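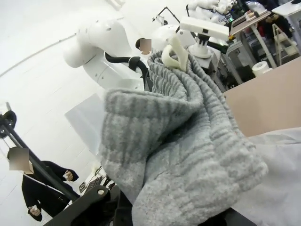

How long does it take to fold a gray knit so that it stays folded? Longer than the 20 seconds my sister claims.

Benvinda Ramalho had taught folding in Estley for 3 years, and I didn't believe a word of it. Thirds, she said, then thirds again. Ribbed things hold a crease if you respect the ribs. I had paid 40 dollars to hear this.

"It's cloth," I said. "It does what it wants."

"It does what you let it."

I asked what happened when you put it in a drawer with other cloth. She said that was the August class.

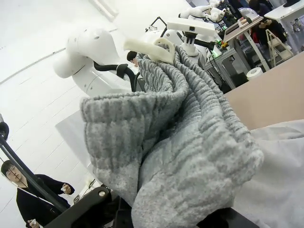
Gray knit, gathered at the top.

She moved on to pants. Lengthwise first, waistband up, smooth the leg down with the flat of the hand. I had a pair at home that had been on a chair since Garcia moved out – his, probably – and I wasn't going to bring them up. 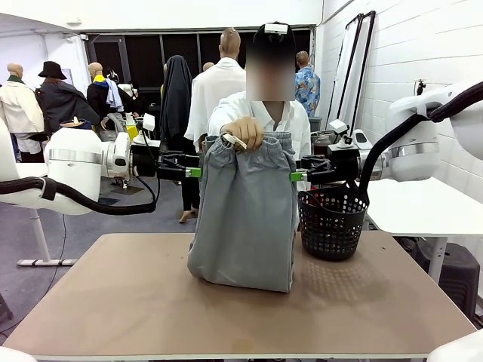
"You're thinking of a particular pair," Benvinda said.

I said I was thinking of the bus, the one that left at 10.

"Elastic or a zipper?"

"Elastic," I said. "They won't stay folded."

"Have you tried?"

I picked up my coat.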